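Wednesday at Gilel: a morning with the cloth folders

The Sistosham robotics club got fifteen of us through the door at Gilel's open day, and I went along expecting to be sold something.
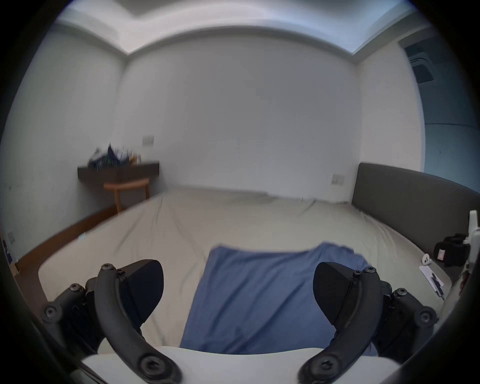
What they showed us

Gilel collects its training material in furnished rooms, with people working a hand-held gripper: two curved black fingers with angled pads, on a pale white base. The job at the bed was a blue folded cloth lying on a beige fitted sheet. Orysia Horobets, our guide, told us the team had recorded 414 runs at that bed and kept 278 of them. I asked what was wrong with the others. "Hands too fast, mostly," she said, and moved us along.

That leaves 136 thrown out, with a person doing the gripping. I would have liked to hear more about those and less about the future of housework, which got a slide show all to itself.

The robot part

After coffee we were taken to the Verlow arm, which is supposed to learn from the recordings. It picked up a towel on the second try and dropped it short of the basket on the third. Ihor Fedoruk from our group asked to see it with a towel from his own bag – a fair request, I thought – and was told the demonstration was set up for theirs.

The brochure promises 600 household tasks. We saw one.

Worth going?

Yes, if you can get a place. The staff answer straight questions when you catch them alone, and the room sessions are more interesting than the arm. Parking is behind the Hladun building and the sign is easy to miss. The next open day is in June, and Ihor says he is bringing the same towel.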